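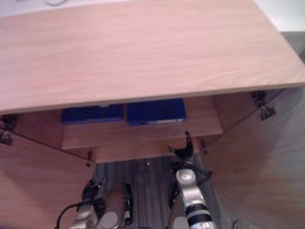
Vicente Lagos objected, on reading an earlier draft of this section, that we had treated the low office cabinet as a box with doors on it, when most of the people who use one treat it as a table that happens to have something underneath. The objection is fair, and we have reordered the section to take account of it. The top now comes first, then the doors, then the inside, and last the floor in front, which the earlier draft left out.

4.1 The top as a working surface

The cabinets in the survey stand below elbow height for most adults, and their tops are flat and unbroken. They were bought as storage. In the Woltska building they are listed in the furniture inventory under storage and are allotted to teams on that basis. In daily use the top is taken over first. Cables, post, cups and things waiting to be carried elsewhere are put down there, and they are often still there when the inside of the cabinet has free shelf space.

We recorded what lay on each top at the time of the visit but did not disturb it. Items were entered by type and were not weighed or measured. A top was entered as clear if a sheet of A3 paper could be laid anywhere on it without touching anything. This is a strict test, and few tops passed it in the rooms used by more than one team. In single-team rooms the results were more mixed, and seemed to depend on whether there was another flat surface within reach of the door to the room.

The practical point is that the top and the inside are not used independently. A person who wants something from the shelf has to stand in front of the cabinet and bend down, and while bending down needs somewhere to put whatever is already in their hands. If the top is full, that goes on the floor. Several of the obstructions described in 4.4 came about in this way, according to the people who work in the rooms.

4.2 Doors and handles

All 233 cabinets in the survey have hinged doors. Those with sliding shutters were left out, as they raise different questions and were too few to compare. The usual arrangement is a pair of doors meeting near the middle of the opening, hinged at the outer sides, so that both must be opened to see the whole shelf. Longer units repeat the arrangement or add a fixed panel.

We separated three positions of the door: closed, partly open, and fully open. A door was entered as closed if its face lay flush with the front of the carcass, whether or not it was locked. Fully open meant that the door stood clear of the opening and did not have to be moved further to take out a box the width of the shelf. Everything between the two was entered as partly open. Over the survey period this gave 3,000 entries, made on set rounds by the same observers.
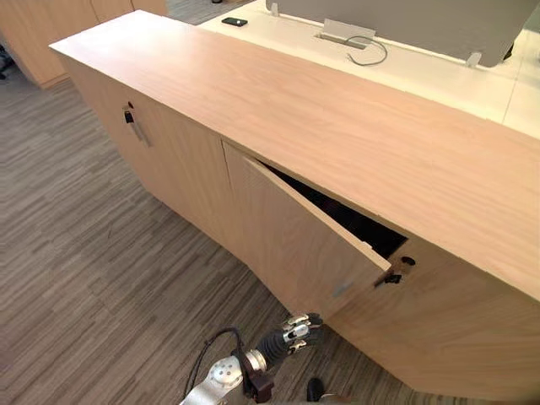 Figure 1. Low wooden cabinet with the left-hand door closed and the right-hand door partly open. The interior shows only as a dark gap under the top.

Partly open doors were more common than we had expected. We had assumed that such a door would be noticed and pushed shut, as it projects into the space where people walk. In rooms with good light this was broadly the case. In deeper rooms, where the fronts are in shadow and the door is the same colour as the rest of the cabinet, a door standing a little way out is easily missed from above. A person standing close to the cabinet looks down on the thin upper edge of the door and sees little of its face. The same view also hides the contents. With the door in this position, someone who is unsure whether the cabinet holds what they want must either open it further or crouch.

The position of the handle matters here as well. On units where the handle is set high on the door, near the top corner, it can be reached with little bending, and users closed the door by pushing near the handle. Where the handle had been lost or removed, the door was usually pulled open by its edge and was then more often left as it was. We did not find that the shape of the handle made a difference. Two teams had replaced their handles with larger ones from a local supplier, and their entries fall within the range of the others.

Locks were present on most units and seldom used. At Golell, which has the older furniture, many of the keys were missing, and the locks had been left in the unlocked position so that no one would be shut out. At Jugah the keys were kept in the locks, and a few people mentioned catching their clothing on them. Where a key has been lost, the door relies on its hinges and any catch to stay closed. A slight lean in the carcass, from uneven feet or a soft patch of floor, is then enough to let it drift.

4.3 Shelf and contents

The most frequent contents were boxes and box files, followed by loose paper and small equipment. Boxes stored with their narrow faces to the front are easy to count and to take out, but they can be read only if the label is low enough, or large enough, to be seen from the normal standing position. The overhang of the top hides the upper part of anything that fills the height of the shelf. A label placed high on the front of a box, where it would be read without trouble on an open bookcase, is lost in a low cabinet. Labels along the lower front edge did better in our reading test, and we recommend this position for any box kept below table height.

It was also clear that people prefer the front of the shelf. Boxes were brought forward until they stood just under the edge of the top, with unused depth behind them. Users at Gamow explained this as a matter of reach: a box pushed to the back has to be fetched with the arm at full length and the head almost against the edge of the top. The lower part of the cabinet was used less again. In January we returned to Gamow and found the upper shelves rearranged, while the lower compartments held the same things as before.

We make no claim that the empty depth is wasted. A shallower cabinet would hold the same number of boxes, but it would also have a narrower top, and 4.1 suggests that the top would be missed.

4.4 The floor in front

The floor in front of a cabinet has to be kept free for the doors as well as for the person using them. On the plans we were given, the swing of the doors is not drawn, and the floor up to the cabinet front is counted as circulation space.

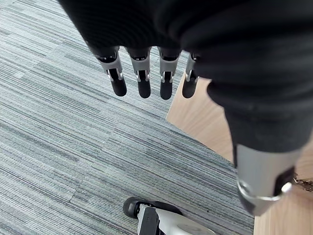
Carpet tiles with a streaked pattern are the usual covering in the rooms we surveyed, and they affect the matter in two ways. First, a small item dropped on a streaked carpet is harder to find than one dropped on a plain floor. Screws, shelf pegs and keys had been lost in this manner at all the sites, and a missing shelf peg was the most frequent reason given for a shelf lying unused at the bottom of its cabinet. Secondly, tiles can lift slightly at the joints. A door that clears the floor when the cabinet is new may rub on a raised edge some years later, and a door that rubs tends to be left where it stops.

The tiles do offer one advantage. Their joints make a regular grid, and we used it to note how far each fully open door reached into the room without having to lay a tape. The method is coarse, but it was quick enough to use while people were working, and repeat readings by a second observer agreed in all but a handful of cases. Where the carpet had been laid at an angle to the cabinet front, we used a tape after all.

Clearances measured in this way were compared with the plans. The smallest were found where cabinets faced each other across a gangway. In such places both sets of doors cannot be opened fully at the same time, and the teams concerned had settled on leaving one side for things that are rarely wanted. The remaining cases, in which a cabinet faces a desk or a wall, are treated in Section 5 together with the results for seated users.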